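Lovulier Folding Work Table, Pale Oak Finish

Code: LV-675
Availability: In stock, Conum warehouse
Sold as: Single table, legs attached

Overview
The Lovulier is a rectangular folding table for classrooms, meeting rooms, libraries and spare rooms at home. It has a light wooden top in a pale oak finish and a steel leg frame that folds flat under the top. One adult can carry it by the side handle. Two people make it easier on stairs.

The 675 in the code is the depth of the top in millimetres. That leaves space for a person working on each side without their papers overlapping, and the table still goes through a standard interior doorway on its edge.

We have sold this table since the first Conum catalogue. The current version has a thicker leg brace and a new latch, which is longer than the old one and can be worked with gloves on. Spare parts for the earlier version are still available, but the old and new latches do not interchange. Check the sticker under the top before ordering.

Specifications
Length: 1500 mm
Depth: 675 mm
Height: 735 mm
Folded thickness: 75 mm
Weight: 12 kg
Maximum load, evenly spread: 128 kg
Top: Wood, pale oak finish, lacquered
Legs: Steel tube, powder coated, charcoal
Feet: Replaceable rubber caps, 4 per table
Colours: Pale oak only

Setting up
Lay the table face down on carpet or a blanket. Pull each leg frame out until the latch clicks. Push the locking ring down over the joint on both sides. Turn the table onto its long edge, then stand it up. Do not lift it by one leg frame.

Press down on each corner before use. If it rocks, turn the adjusting cap on the short corner anticlockwise until it sits level. The caps have a few millimetres of travel, enough for most floors. On deep carpet the table may settle after the first day and need adjusting again.

Folding is the reverse. Slide the rings up, press the latches and bring the legs in, handle end last. If a leg frame won't lie flat, it has been folded in the wrong order.

Care and cleaning
Wipe with a damp cloth and a small amount of dish soap, then dry. Spills should be wiped up the same day. Poster paint and washable marker come off easily. Permanent marker can be removed with methylated spirits on a rag, but test it underneath first. Don't use scouring pads, bleach or cream cleansers, as they will dull the lacquer.

Hot pots need a trivet. The lacquer will mark white under anything straight off the stove.

Light scratches can be filled with the Mumik wax stick in Pale Oak, sold separately. Rub it across the scratch, leave it for a few minutes and buff with a dry cloth.

Storage
Store flat or on the long edge, indoors. Stacks should be no more than 12 tables high, with felt pads between the tops. The Gebreyes trolley holds one full stack and has two locking castors. It will not fit tables from other makers if they are wider than the Lovulier.

Do not store in a garden shed or uninsulated garage. The top will move with the damp and the latches may bind.

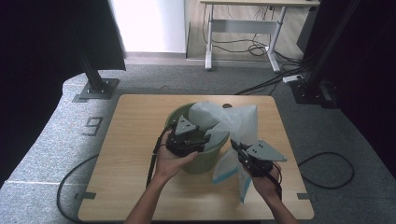 Pale oak finish, on grey speckled carpet.

Accessories and spares
Mumik wax stick, Pale Oak
Gebreyes table trolley
Felt stacking pads, self-adhesive
Rubber foot caps, set of 4
Leg latch, current version, left or right
Leg latch, earlier version, left only

Delivery
Orders for one or two tables go by courier in a carton. Larger orders go on a pallet and need a ground floor delivery point with someone there to sign. The driver will not carry tables upstairs or remove packaging. Please tell us when ordering if you don't have a loading dock, so that a tail-lift truck can be booked.

Check the corners before signing. Write any damage on the driver's docket and send us a photo within two working days.

Warranty
Leg frames and latches are covered for five years, tops for two. The warranty does not cover water damage, outdoor use, or tops that have been drilled or screwed into. Keep your invoice, as we can't look up orders by the sticker number.

Returns
Unused tables can be returned within 30 days in the original carton. Return freight is at the buyer's cost unless the table arrived faulty. Wax sticks are not returnable once opened.

Quotes and trade orders
For school and council quotes, contact Jayson Dimaculangan in the Conum sales office. Please include the delivery postcode and the number of tables.

Page updated Sun 12 April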